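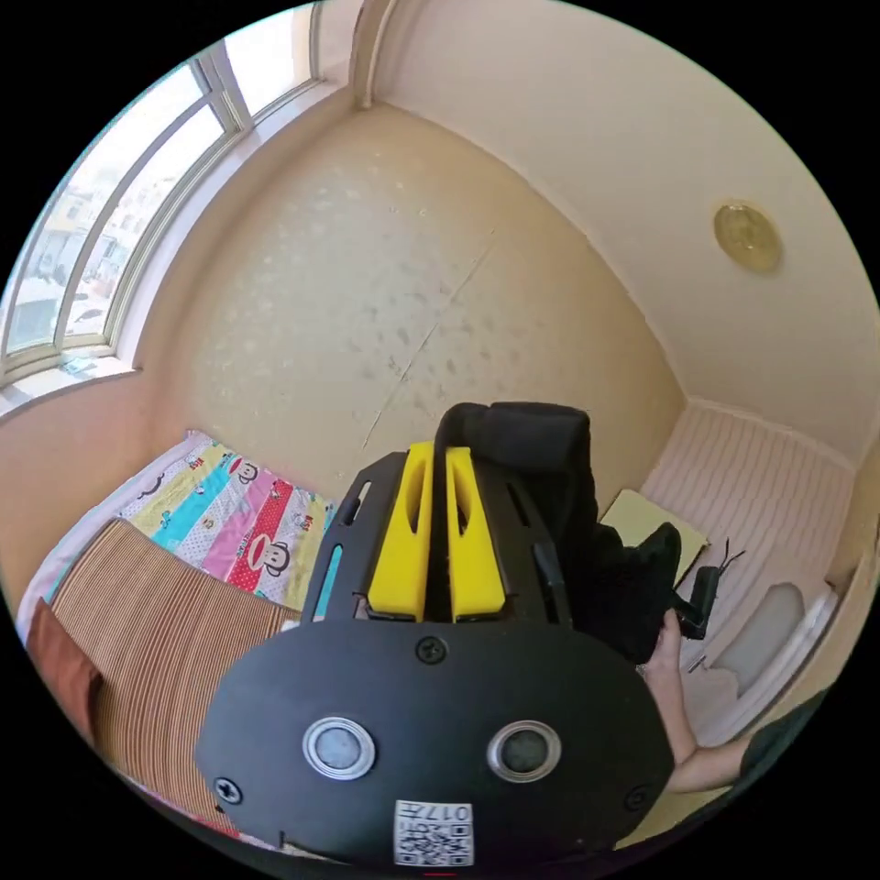

5. Mounting the Fingers and Checking the Grip

Read section 4 first if the rear plate is not on yet. The steps below assume the Vedow hand grip is fully assembled and the battery is out.

You will need:
2 mm hex key
Two printed fingers (file set Rey, rev. 5/17/18)
Thread locker, low strength
A soft cloth

1. Lay the grip on its back on the cloth. Do not rest it on the buttons.

2. Slide the left finger into the slotted frame until the base sits flush. Repeat with the right finger. The long slots run the length of the fingers and should line up with each other when the jaws are closed.

3. Start the finger screws by hand. Put a small drop of thread locker on each one, then tighten until snug. Printed parts crack easily - stop as soon as you feel resistance.

4. Squeeze the handle and let go. Both fingers should move the same distance and come back on their own. If one lags, loosen its screw a quarter turn and try again.

5. Check that the screws on the rear plate are tight. They work loose during the first few hours of use.

6. Put the battery in and hold the left button for five seconds, then press the right button once to set the closed position.

7. Open the jaws all the way and press the right button again. The travel reading should be about 31 mm.

CAUTION: Keep your free hand away from the jaws during steps 6 and 7. The return spring is strong enough to pinch.

CAUTION: Do not use thread locker on the Vuline rail. It attacks the plastic.

Note: Fingers printed before August used a shorter base and will not sit flush. Print new ones - shims do not hold.

Note: If you built more than one grip, write the sticker number in your build log next to the travel reading. The Petby software asks for both when you pair the unit.

If the reading is off by more than 2 mm, repeat steps 6 and 7 before taking anything apart. If it is still off, go to section 8, Spring and Rail Adjustment.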